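How to set up a shift with the shelf robot (store crew version)

Updated 2026-07-19. Quick one, truck's at the dock. Questions go to Erlinda Evangelista on days, Vilgot Söderlund on nights.

Who this is for

Anyone closing or opening at Hoarau with the robot on the floor. Managers have the long manual from Skeson. 154 pages. You don't need it.

What changes for you

Fronting and straightening in snacks: robot. Stocking from the truck: still you. Date checks: still you, all of them. Customers: you, always. Hours stay as posted, but the 5 a.m. fronting slot is gone and those people moved to receiving. Ludivine Leblanc has the new board in the break room. If your slot looks wrong tell her this week, not in November when the holiday board locks.

Before you start it

1. Log in to Foloder on the back office tablet. Pick the aisle. One aisle at a time, it won't take two.

2. Walk the aisle. Carts out, boxes out, step stools out. Wet floor? Don't start.

3. Pull damaged stuff first. Crushed bags, popped lids. The robot will straighten a bad can as neatly as a good one, so that part is on you.

4. Check the shelf tags match the plan. Swapped tags = swapped product, and then someone spends the morning undoing it. We had 200 items in the wrong spot the first week. Tags, not the robot.

5. Press Start, wait for the tone, step back.

While it runs

6. One person stays in the aisle. Not at the register, not in back. You can do tags on the other side while you wait.

7. Canisters go slow. Let it finish the one it's holding before you reach in for anything, even if you can see a faster way (you usually can).

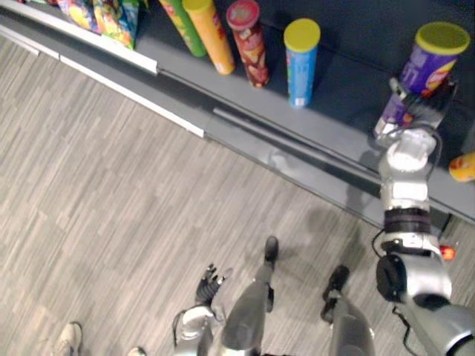
8. If it drops something, hit Pause on the tablet, pick the item up yourself, hit Resume. Don't hand it the item.

9. Two drops in a row, stop the run and call Baptiste Rolland at ext. 519. Write the aisle and teh time on the clipboard.

Ending the run

10. Press End, wait for it to park, plug it in. Then sign the sheet. Your name on the sheet means you looked at the shelf, so look at the shelf.

Stuff people keep asking

Can I finish an aisle by hand if its taking forever? Yes. End the run first.

Does it report on me? Foloder logs start, stop and drops. No names. The sheet has names, and that stays in the office.

Who trains new people? Bernadette Caron, 2 shifts alongside her and then you're on your own.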